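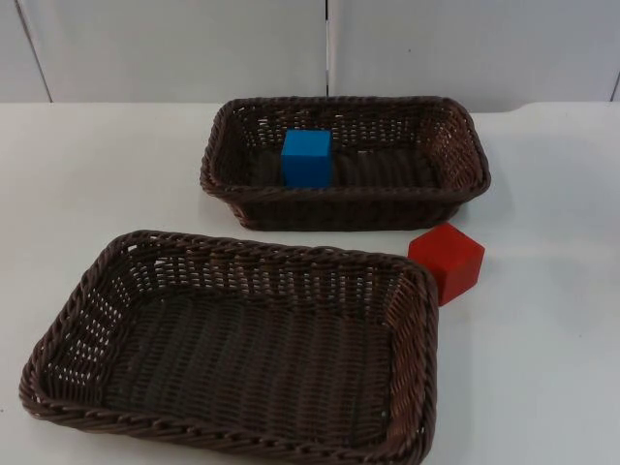 Pasix publishes results of its household chores study: tidying is possible, but not yet for every home

December 2025

Pasix, the engineering company from Sison, has today published the results of its study on household and shop-floor chores. The study asked a simple question: which small jobs can a machine do today without a person standing next to it, and which jobs should still wait?

The answer is mixed. Sorting small objects into baskets went well in most sessions. Folding soft things, opening packets and cleaning up spilled food did not go well enough, and Pasix will not offer these functions to customers for now.

"We prefer to say this clearly," said Kenneth Enriquez, managing director of Pasix. "Many people ask us when they can buy a machine which cleans the whole house. We cannot give them a date. What we can give them is a list of jobs and the result for each one."

The study was made together with Ladent, a shop for home goods which let the team work in its stock room after closing time. In total 13 chores were tested over 26 weeks. Of these, five reached the level which Pasix had fixed before the start. Two more came close and will be tested again.

Why the work starts with baskets and cubes

Each chore in the study begins in a very plain form. For sorting, this means a bare table, two dark brown woven baskets and two small cubes, one blue and one red. The blue cube may be in the back basket while the red one lies on the table beside both baskets, and the front basket is empty. From such a position the machine receives a spoken instruction and must understand which cube and which basket are meant.

For a person this is no work at all. For a machine there are several difficulties in it. The two baskets are of the same style, so words like "the front one" or "the other one" must be understood from the place and not from the look. The weave has many small gaps, and the table can be seen through them. The rim is thick and twisted, and a hand that comes too low will push the basket away.

"In the first weeks we moved more baskets than cubes," said Felicidad Tan, who leads the testing team. "A plastic box with flat walls is much easier. But people at home have woven baskets, and the shop has them too, so we decided to keep them."

After the plain form, the same chore is repeated with real objects. In the sorting chore these were wooden spoons, small toys, rolled socks and packets of paper napkins. The rolled socks gave the most trouble, as they open when they are held too strongly.

What the shop has learned

For Ladent, the most useful part was returning small goods to the correct basket at the end of the day. Customers pick up an article, change their mind and leave it on the nearest table.

"My staff do this job every evening and they do it fast," said Genalyn Ocampo, shop manager at Ladent. "The machine is slower than all of them. But it can work in the night when the shop is closed, and then the speed is not so important for me. Glass and candles we still put back by hand - I did not want to take this risk."

Pasix agrees with this opinion. The company recommends that breakable goods, hot objects and everything with a sharp edge stay with people. It also recommends that children and pets are not in the same room while a machine is working.

Next steps

The two chores which came close to the level are putting cutlery into a drawer and hanging a towel on a rail. Testing of both will start again in January. Folding will be studied separately under the project name Loltar, led by Trinidad Salazar. This project has no end date, and Pasix does not plan a product from it at the moment.

The full report contains the instructions given to the machine, the results for every chore and a chapter on the failed attempts. It can be ordered without cost from the press office. Shops and care homes which would like to propose a chore for the next round of tests are also invited to write.

About Pasix

Pasix develops handling systems for small companies and for use in the home. Its office and workshop are in Sison.

Press contact

Lionel Royer
Press office, Pasix, Sison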